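Workshop Tips: Comparing Hand-Held Grippers Without Losing a Weekend
Skillham Workshop Pages
2020-05-25

If you are shopping for a hand-held two-finger gripper, you have already met the product pages. Every gripper sold today can pick up an egg. The egg is always alone, always on a white table, and has apparently been coached.

The bathroom cabinet is a better test. Toiletries come in slick, soft, flat, heavy, light and annoying, often several of those at once, and you own them already. Add a box to put them in and a surface that isn't doing you any favors.
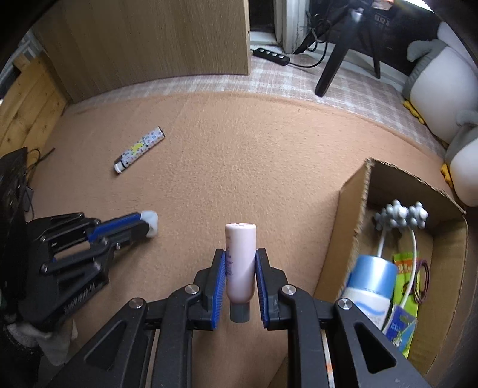
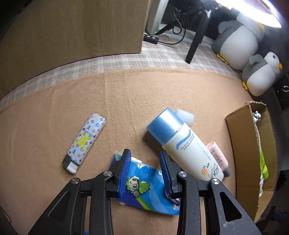 Blue ribbed pads in both. First, the pink bottle held cap down; second, a small crumpled packet between the jaws.

The tips below come out of a long comparison between two hand-held units, the Lusteo and the Stulledard, with the recordings run through a Fahmy controller. I have no stake in any of them beyond the money, which still stings a bit.

Pick the surface before you pick the gripper

A bare tabletop flatters everybody. The fingertips slide along it nicely, the object slides too, and you come away thinking you have good hands. Try a short-pile fabric. It grabs the corners of packets, it drags on the fingertips, and a flat thing sinks into it just enough to hide its edge from your pads.

Pull the fabric tight before you start, then stop fussing with it. If you smooth it between every grasp, you are testing your ironing. A few faint creases are fine and will keep you humble.

Lint is the price. It gets on the linkage arms, and from there into the pivots if you let it. A cheap paintbrush, dry, does a better job than compressed air, which only moves the fluff deeper and makes a satisfying noise about it. Brush with the jaws fully open, then fully closed. Don't oil anything that lives over carpet or felt.

Choosing your test objects

Go for differences in how things behave when squeezed. You want at least one of each of these:

Something round and smooth that stays round. A stiff bottle will do. If a gripper fumbles this one, send it back.

Something soft that changes shape. A squeeze tube is excellent and cruel. Nearly full, it acts like a solid; half empty, it folds around the pads and swings. Leave the cap screwed down hard. I learned the reason for this with hair conditioner.

Something crumpled. Small plastic packets look easy and are the hardest thing on the list. They weigh nothing, they have no proper sides, and they spring back. Leave the crumples in. People flatten packets out before filming and then wonder why the numbers were so good.

Something that looks soft but has a hard part at one end. These pivot in the grip and point wherever they please.

Something you would rather not drop. It sharpens the mind. Glass is going too far.

Don't buy special test objects. There are kits, and they come in handsome cases, and what you find out is how your gripper does with the kit.

Where to grab a bottle

Halfway along is everybody's first guess and it's usually wrong, because the contents of a bottle do not care about the outside of it. Lift it an inch, see which end dips, and move toward that end. Do this once for each bottle and write it on masking tape if you must.

For a flattened bottle, put the pads on the flat faces. Across the narrow edges you get a thinner line of contact and the bottle will roll. The Stulledard, with its smoother pads, let go of a flat bottle this way more often than I would like to print. The Lusteo held on but twisted, which looks like success until you try to set the thing down.

Cap up or cap down makes little difference to the lift. It makes a great deal of difference to the release. A bottle lowered onto a small cap will tip the moment you open the jaws, so if you are going to hold one upside down, have somewhere to lay it. Lean it against the side of the box and open slowly.

Pads

Ribbed pads are worth having. The ribs give under the load and shape themselves a little to the bottle, and they let go cleanly. Plain rubber grips harder when new, then picks up a film of whatever was on your shampoo and gets worse without mentioning it.

Wipe pads with a damp cloth and a drop of dish soap, then let them dry all the way. Skip the rubbing alcohol until you've read what the maker says about it. One set of mine went stiff, and I can't prove it was the alcohol, but I was the only suspect in the room.

Mark which pad is left and which is right, on the back, with a paint pen. When one wears faster (one will), you want to know whether it's the pad or your wrist. In my case it was the wrist. I lean left.

If you keep spares, keep six. Fewer and you start rationing them, and rationed pads get used long after they should be in the trash.

Working two at once

Using a gripper in each hand is useful for bags, lids and anything that needs to be held open. It is also where the language gets worse. Some house rules that helped:

Decide which hand leads and say it out loud before the recording starts.

Keep the idle gripper in sight of the other one's camera and out of its path. Parked behind you is no good, and neither is hovering.

Open both jaws fully before you go near the box. Two half-closed grippers meeting over a carton will find each other's pivots, and the cleanup is fiddly.

Don't hand an object across in the air until you can do it touching the surface. Set it down, let go, pick it up with the other one. Slower, yes. So is fetching a bottle from under a radiator.

The box

Use a real shipping carton, with the flaps you get. A box with torn, rough edges is a fine thing to practice over, as the corrugated rim will catch a wide linkage every time you come in low. Come in high and drop straight down. This felt like an insult for the first hour and then became habit.

Big and stiff things go in first, along the walls. Long thin packages can stand on end if they have a neighbor to lean on. Anything with arms or knobs, such as a massage roller, goes toward the far end, where you won't have to reach past it. Put a massage roller in the middle and it will hook everything you lower after it.

If the box slides, weight it with its own contents. Taping it down works too, but then you've changed the test, and a box that never moves teaches you to be rough.

Cameras and glare

A camera mounted on the gripper sees the pads very well and the rest of your home nearly as well. Look at a few seconds of footage before you commit to an afternoon of it. Lamps are the main trouble. A bright one near the edge of the view will throw the exposure around whenever you tilt, and glossy bottles will send it right back at you. Move the lamp or put something matte in front of it.

Check focus at the pads. You can live with a soft background. You can't live with 8 gigabytes of crisp baseboard and a blurry fingertip, which is what I had in December.

Shiny lids are worth keeping in the lineup for the same reason, as long as you know which failures were yours and which were the light's.

Controllers and cables

The Fahmy does what it says and has buttons you can find by feel. Its cable is too long for a bench and too short for a floor, which takes some doing. Run cables away from the side you kneel on. Coil the slack loosely and put it where a foot would not naturally go, and then watch a foot go there.

Zero the jaws at the start of each session, with the pads fitted. Zeroing without pads gives you a closed position that is off by two pads' worth, and every grip after that reads as looser than it was. If the readings suddenly improve after lunch, zero it again before telling anyone.

Keeping score

Since this is a comparison, keep a log, and make it a dull one. Object, surface, which gripper, held or dropped. My log ran to 1,829 grasps before I called it, and the column headed "remarks" is not suitable for this site.

Alternate grippers by object, never by day. You get better as you go, so whichever one you try second will look like a genius. I gave the Stulledard a whole Monday and the Lusteo the day after, and had to throw out both.

Count a drop as a drop. "It was slipping but I saved it" is a drop with good reflexes.

Weight, briefly

The Stulledard is rated to lift up to 2,200 grams. You will not want to lift that much at arm's length with a trigger under your finger, and the first thing to give out is your forearm. Take breaks sooner than seems dignified. A kneeling pad is also money well spent, more than the deluxe carrying case, which holds everything except the cable.

Which one to buy

For packets and squeeze tubes, the Lusteo. It closes more evenly at the small end of its travel, and that is where packets live. For bigger, stiffer bottles the Stulledard is fine and its trigger is kinder. If you already own one, buy better pads for it and put the rest toward a rug you don't mind kneeling on.

Readers with a good method for flat foil sachets, please write in. I've been sliding them to the fold of the fabric and pinching there, and it works often enough to be irritating.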